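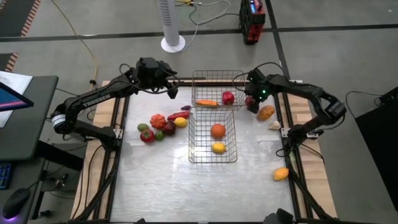 Posted by Ruby-Lee Halliday on 1st April | Kitchen Tips | 2 comments

I used to be a one-bowl person. Everything from the market went into one big bowl on the counter, and by Thursday the thing at the bottom was always a lime with a soft brown patch. Then in February I bought wire baskets and I've been boring my friends about them ever since!

The rule in my kitchen now is fruit in one basket, vegetables in the other. An orange and a lemon go together, a carrot and a bell pepper go together, and whatever is left waits on the table until I've decided where it's going. I always spread the whole lot out first (limes, tomato, eggplant, the little pumpkin, all of it) so I can turn each piece over and check for bruises. It takes me 15 minutes on a slow day, and that includes making tea.

A few things I've learned along the way:

Potatoes and garlic don't go in with the rest. I set them off to one side while I sort, then they go into the dark cupboard under the stairs. Not in the same bag, though. Garlic likes air.

Keep apples away from anything you want to last. They give off a gas that hurries everything else along, and that's great if you have a rock-hard avocado and not so great for your carrots.

Tomatoes stay out, stem side down, until they're ripe. My mother puts hers in the fridge and we have agreed not to discuss it.

Carrots and peppers only sit in the basket if I'm cooking them in the next day or two. Otherwise it's the crisper drawer, carrots in a damp towel.

Why wire? Air gets in from all sides, and you can spot trouble without digging. Mine are from Renell and cost me $18 for the pair. Give them a wash in warm soapy water now and then and dry them well, especially in the corners where onion skins like to hide.

Next time I'll tackle the spice drawer, if I can get it open. There's a whisk in there somewhere and it's winning.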